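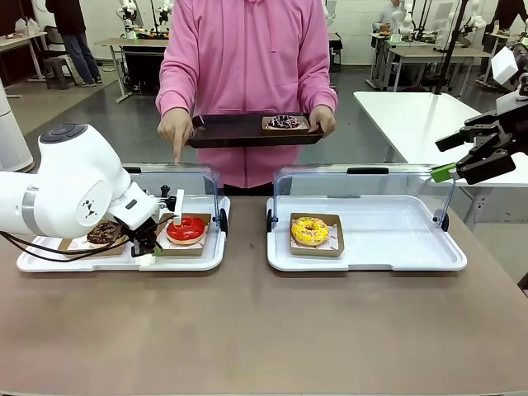

Figura 3. Puesto de bollería durante la fase de servicio: bandejas blancas con tapa transparente sobre la mesa y bandeja oscura de servir con una unidad en su caja de papel.

3.2. Disposición del puesto y presentación del producto

El estudio se realizó en el comedor de Grurkbridge, donde la bollería se ofrece en una mesa larga de color marrón (Figura 3). Se eligió este puesto por dos motivos. En primer lugar, el producto se entrega por unidades, lo cual permite relacionar cada elección con una sola persona. En segundo lugar, los donuts se distinguen entre sí casi únicamente por el glaseado y por la decoración, mientras que el tamaño, la masa y el precio se mantuvieron iguales en todas las sesiones.

Las unidades se exponen en bandejas de plástico blanco con el borde elevado. Cada bandeja tiene en la parte posterior una tapa transparente con bisagras, que se puede dejar levantada, y un asa negra en la tapa. En la condición que llamamos «abierta», la tapa permanece en posición vertical durante todo el turno; en la figura aparece levantada. En la condición «cerrada», la tapa se baja después de cada entrega. Las dos condiciones se alternaron por días, y el orden se decidió por sorteo antes de comenzar el trabajo de campo, en el mes de abril.

Cada donut se coloca en una caja pequeña de papel, abierta por arriba. Esta caja cumple una función higiénica, puesto que el producto no se toca directamente en ningún momento, pero también modifica la apariencia del conjunto. Un glaseado rojo intenso, por ejemplo, contrasta mucho con el papel kraft y con el fondo blanco de la bandeja. El glaseado de chocolate necesita de los adornos de colores para producir un contraste parecido. En el estudio anterior (Soler) las piezas se presentaban sin envase y muy próximas unas a otras, y pensamos que esta diferencia explica una parte de la divergencia entre sus resultados y los nuestros.

La persona que sirve se sitúa detrás de la mesa y utiliza una bandeja rectangular de color marrón oscuro. Según el protocolo, la bandeja se sostiene en horizontal, a la altura de la cintura, y el donut elegido se transporta dentro de su caja. En la Figura 3, la unidad que está sobre la bandeja oscura lleva un glaseado morado oscuro con decoración blanca y rosa. No se impuso ninguna ropa especial al personal, porque en las pruebas preliminares el uniforme hacía que los clientes hablaran menos y señalaran más.

El gesto de señalar merece un comentario aparte. Al diseñar la hoja de registro habíamos previsto solamente las indicaciones hechas por el cliente. Sin embargo, la persona que sirve puede también extender el dedo índice hacia una de las bandejas mientras sujeta el borde de la suya — un gesto breve, que puede pasar inadvertido en una observación rápida. Por esta razón se añadió a la hoja una casilla específica, y los turnos registrados con la versión anterior fueron codificados de nuevo.

En total se registraron 3076 entregas. De ellas se excluyeron 685, en su mayoría por corresponder a pedidos de más de una unidad, en los que no era posible saber qué donut se había elegido primero. Las variedades consideradas fueron nueve, agrupadas según el color dominante del glaseado y según la presencia o ausencia de decoración. Cuando una variedad se agotaba, no se sustituía por otra hasta el final del turno, y este hecho se anotaba junto con la hora.

Debemos mencionar dos limitaciones de esta disposición. La primera es que la posición de cada unidad dentro de la bandeja no se pudo controlar de manera completa: al retirar una caja, las vecinas se desplazan a veces algunos centímetros. La segunda se refiere a la tapa levantada, que en las horas de mucha luz produce reflejos y puede dificultar la visión desde ciertos ángulos. En la sala de Grernia, donde se repitió una parte de las sesiones con el mismo tipo de bandeja, la iluminación viene del techo y el problema fue menor. Los datos de ambas salas se analizan por separado en la sección 4, y la comparación con el catálogo de colores de Busenell se presenta en el anexo B.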